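Desk Clerk, Small Items and Returns
Lauritsen office, Gramton

Skerent is looking for a desk clerk to join the returns group at our Lauritsen office. We receive phones, chargers, cards and other small office items from companies that are closing accounts or replacing equipment. The clerk checks each item against a list, sorts it, and gets it ready to go to our storage site in Grisberg.

This is seated work at a light-colored desk with a laptop, a mouse and a cardboard organizer with narrow slots. Papers and cards go in the organizer. Phones are handled one at a time and entered in the laptop before they are put away.

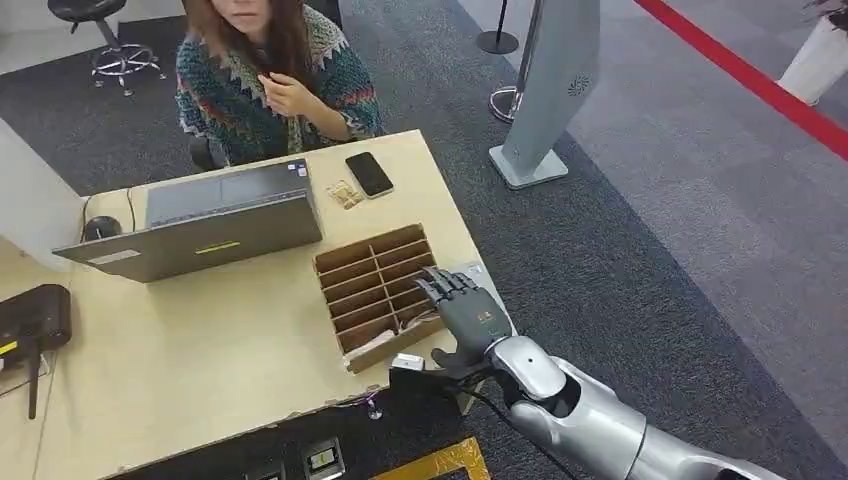 **Do I need experience with phones or electronics?**
We train every new clerk during the first 16 hours on the job, and the training is paid.

## What you will do

- Match items to the return list and note anything missing
- Sort cards and papers by account number
- Enter phones and chargers in the log
- Wind and tie loose cables before they go into bags
- Clear the desk at the end of each shift

## The workload

The office handles 800 returns in a normal month. In March and September that goes up to 2000, and part-time clerks are offered extra hours. Extra hours are optional.

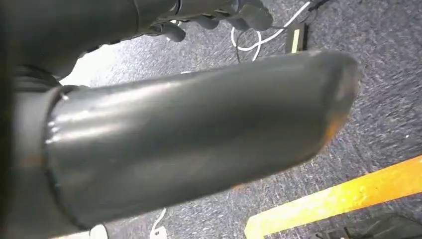 Part of each shift is spent on room checks. The clerk walks through the work area in the early afternoon and again before leaving, picks up anything that has dropped, and makes sure the walkways are clear. The floor is gray-blue carpet with dark and white flecks, and small dark parts are easy to miss on it. White cable like the loop lying on the carpet there is easier to spot. Please be comfortable bending down and reaching under a desk.

## What we ask for

- Basic typing and the ability to follow a written list
- Good close-up eyesight, with glasses or contacts if you wear them
- Able to sit for up to two hours between breaks
- Able to lift a full box to table height

A high school diploma is helpful but not required. Clerks wear their own clothes. Many people bring a sweater because the room is kept cool.

## Hours and pay

The job is part time, four mornings or four afternoons a week. Morning shifts start at 8:30 and afternoon shifts at 1:00. Starting pay is $260 a week, with a review after three months. Parking behind the building is free, and the Gramton bus stops across the street.
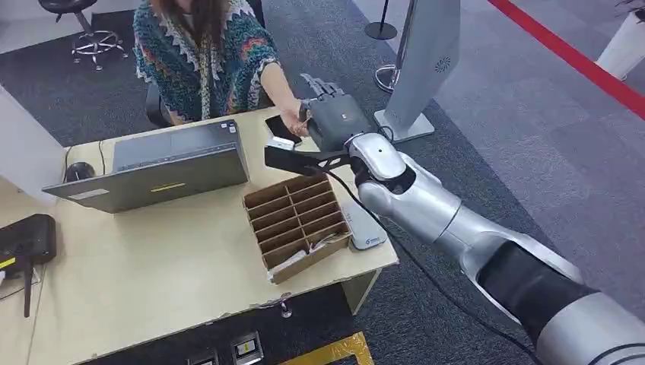 *A phone and a card at the returns desk, Lauritsen office*

## How to apply

Send a resume or a short letter about your past work to the Skerent front desk in Gramton, by mail or in person. Tell us whether you prefer mornings or afternoons, and include a phone number where we can reach you before 5:00. Applications are open until the end of February. Interviews take half an hour and include a short sorting exercise at the desk.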